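为什么番茄酱老是倒不出来？

你肯定遇到过这种事：薯条刚上桌，还冒着热气，你把番茄酱瓶子倒过来，等啊等，瓶口什么都没有。你拍一下，没有。再拍一下，还是没有。第三下——噗！半瓶酱全盖在薯条上了。我小时候一直以为是自己手笨，后来才知道，这事儿得怪番茄酱的脾气。今天我们就来聊聊这种又像固体、又像液体的怪东西。 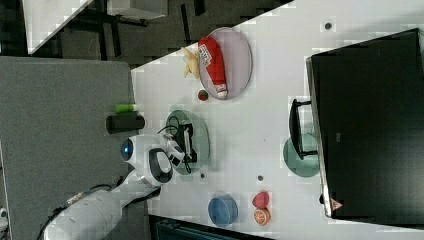
文／亨里克·克勒格尔（Henrik Kröger）　栏目：厨房里的为什么　适合八岁以上的小读者

先说水。水是个很好说话的家伙，你把杯子一歪，它马上就流。你推它轻一点，它流得慢一点；你推它重一点，它流得快一点，特别讲道理。油比水稠，蜂蜜比油还稠，可它们也都讲道理：稠归稠，只要你肯等，蜂蜜总会从勺子上慢慢挂下来，拉成一条亮晶晶的线。

科学家管“流起来费不费劲”叫黏度。越费劲，黏度越高。水的黏度低，蜂蜜的黏度高，就这么简单。

番茄酱可就不一样了。你不动它，它就赖着不走，在盘子里能堆成一座小山，山尖半天都不会塌。可你使劲一摇，它突然变稀了，哗啦一下全跑出来。同一瓶酱，刚才还像果冻，一转眼就像汤，你说怪不怪？

我第一次弄明白这件事，是在图洛顿镇上的一家小博物馆里。那年一月特别冷，我本来只是想进去暖暖手，结果碰上了希尔德加德·施托克（Hildegard Stöcker）老师的厨房科学课。那天她面前摆了一排碗，有酸奶、蛋黄酱、芥末酱、牙膏（对，牙膏！），还有番茄酱。她让我们一人拿一根筷子，挨个儿去搅。

我搅的是番茄酱。刚下筷子的时候有点顶手，搅着搅着就顺了，越搅越轻松。旁边的小男孩搅的是蜂蜜，他从头搅到尾，胳膊都酸了，蜂蜜还是那么费劲。

施托克老师说，番茄酱里除了水，还有好多好多特别小的番茄碎渣，另外还有一些长长的、像细线一样的东西，叫果胶。这些碎渣和细线在水里你挤着我、我勾着你，就像早高峰的公交车，车上的人一个挨一个，谁也挪不动。这时候你轻轻推一下，整车人纹丝不动。可要是你推得够用力，大家被推得松开了手，又顺着一个方向排好了队，一下子就都能往前走了。

番茄酱就是这样。力气小，它不动；力气够了，它才开始流，而且一流起来就变得更稀。这种本事有个名字，叫“剪切变稀”。“剪切”听着像剪刀，跟剪刀可没关系，它说的是一层东西贴着另一层滑过去。你把一摞扑克牌放在桌上，用手掌压住往前一推，牌一张一张错开，那就是剪切。
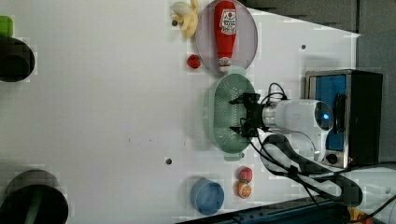
好，现在回到那份薯条。为什么拍瓶底常常闯祸？你拍瓶底的时候，瓶子里的酱受到的力一会儿有、一会儿没有，瓶口的酱可能还在打瞌睡，里面的已经松动了。等瓶口那一小团终于让开路，后面的就一股脑儿冲出来。

我自己用的办法是这样的。先把盖子拧紧（一定要拧紧！我忘过一次，天花板上现在还有个红点），然后拿着瓶子用力摇几下，让里面的酱都醒一醒。接着把瓶子倒过来，盖子朝下，往下甩一甩，让酱都跑到瓶口那头去。最后再打开盖子，把瓶子斜着拿，慢慢倒。要是瓶子是软的，轻轻捏就行，捏的时候也是在给酱加力气。

有小读者写信问我，那为什么不把番茄酱做得稀一点呢？我猜他是被噗过好多次了。你想想看，要是番茄酱像水一样稀，蘸一下薯条，还没送到嘴里就滴光了，面包会泡烂，盘子里到处是红汤。我们想要的偏偏就是这种脾气：倒的时候肯流，到了薯条上就乖乖待着。

不光番茄酱这样。刷墙的油漆也有这个本事，刷子一抹它就变稀，很容易刷开；刷子一离开，它又稠起来，就不会顺着墙往下淌。牙膏呢，你挤它才出来，到了牙刷上就趴着不动了。

还有一些东西脾气正好反过来。你去厨房拿点玉米淀粉，加一点点水，调成一碗稠稠的白糊糊。把手指慢慢伸进去，软软的，像牛奶。现在握紧拳头，快快地敲它一下，咚！硬的！你越用力它越硬，这叫“剪切增稠”。我每次玩都要玩到桌子一塌糊涂，所以请先铺好报纸，玩完了也别往水池里倒，会堵的，包起来扔进垃圾桶就好。

最后留一个可以在家做的小实验，叫“斜坡大赛”。找一块光滑的砧板，一头垫高，在上面那头并排放上一勺水、一勺蜂蜜、一勺番茄酱。先猜猜谁第一个到终点，谁会停在半路上，把你的猜测写在纸上，再开始。番茄酱要是赖着不走，就轻轻敲敲砧板，看看它会怎么样。砧板再垫高一点呢？换成酸奶呢？做之前跟大人说一声，做完了记得擦桌子。

下一期我们聊面包，聊聊它肚子里那些大大小小的洞是谁吹出来的。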